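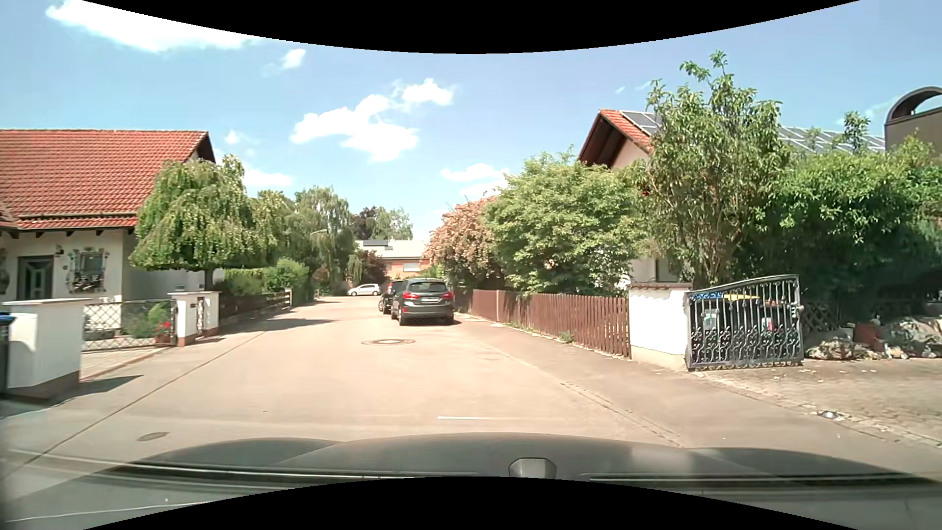 The far end of the street, house with the painted window on the left

Thread: Kuster "cool coat" for roads, anyone had it done near them?

pisharody_g
Our residents' group has had a letter from a firm called Kuster offering to put a pale coating on the road surface. The claim is that it keeps the street cooler in summer and that the houses either side feel the benefit indoors. They want 138 from each household towards a trial stretch, with the rest coming from somewhere they don't name. The brochure has a graph with no numbers up the side, which did not fill me with confidence.
I'm not against it. I'd like to hear from someone who has lived with it for more than one summer.
Gangadharan Pisharody

mossandgravel
No numbers on the graph means no numbers. Ask them for the readings. If they have them, they'll send them the same day.

Brundo_Bill
Looks a pale enough road already to me. What are they going to paint it, white?

pisharody_g
I asked that. The answer was that "visible lightness is only part of the picture". Which may be true, but it's also what I would say if I had a tin of something to sell.

jyoti_s
We had a different make, Melell, put down on our close. I was dead against it and I'm still not sold, but to be fair to them the surface itself did get cooler. My neighbour and I went out at 2 in the afternoon with one of those cheap point-and-shoot thermometers and did the coated bit and the old bit next to it, and there was a gap. What I never noticed was any change in the house. Our bedroom was as stuffy as ever. And walking on it was worse if anything, you get the light bouncing up at you.

mossandgravel
How big a gap?

jyoti_s
Varied a lot depending where you pointed it. 11 degrees at best, a good deal less near the kerb. I wouldn't put my name to any of it, the thermometer came free with a barbecue.

Brundo_Bill
Free with a barbecue! Still better than a graph with no numbers.

larchfield
I'll stick up for it a bit. People on here write off anything with a leaflet. A light surface soaks up less sun than a dark one, that's school physics, you can feel it with your hand on a car bonnet. Our lot did the car park behind the hall in Ploseck and it's much nicer to cross in July than it used to be.

mossandgravel
Nobody's arguing with the car bonnet. The argument is whether it does a thing for the bedroom, and whether it's worth paying for on a road that is light to begin with. A black car park is about the best case you could pick.

larchfield
Fair point on the car park, it was black as your hat before. But the heat in a road has to go somewhere in the evening, and some of it goes to the houses.

mossandgravel
Some. How much? I've been asking that question of one salesman or another for 30 years, first with cavity foam, then with roof paint.

jyoti_s
The other thing to ask about is wear. Ours went grey down the wheel tracks by the second winter and the rep stopped answering. It was never in the contract that they'd come back and top it up. Also ask what happens when the water people dig a hole in it. We have a lovely black rectangle outside number six.

pisharody_g
That's useful, thank you. There's nothing at all in the letter about repairs. It does say "long lasting", twice.

Brundo_Bill
Put the money into shutters. Or trees. A tree shades the road and the wall and doesn't need a rep.

larchfield
A tree needs fifteen years and somebody to water it, Bill. And then people moan about the roots.

Brundo_Bill
I've got a cherry that was a stick when I put it in and it shades half the front now. But yes, my wife moans about the roots.

mossandgravel
Shutters every time, on the outside. Stop the sun before it gets through the glass. Curtains are no use, by then the heat's in the room with you.

jyoti_s
Agree with that. We put an outside blind on the back bedroom after the road thing came to nothing, and that I did notice. I felt a bit daft having paid for both.
Jyoti Sengar, if you want to quote me to your group

pisharody_g
I might well. I've written to Kuster asking for the readings, where they were taken and at what time of day, who pays for patching, and the address of one street that has had it through two winters. Meeting is in September so they've plenty of time to reply.

larchfield
Please do post what they send. I suspect they'll have more than you lot think.

pisharody_g
Update of sorts. They've sent the same brochure again, this time in colour – still nothing up the side of the graph. They've also offered to come and give a talk.

mossandgravel
Of course they have.

larchfield
Let them come and ask it to their faces, then. Could just be that whoever opens the post hasn't got the figures.

Brundo_Bill
Will there be biscuits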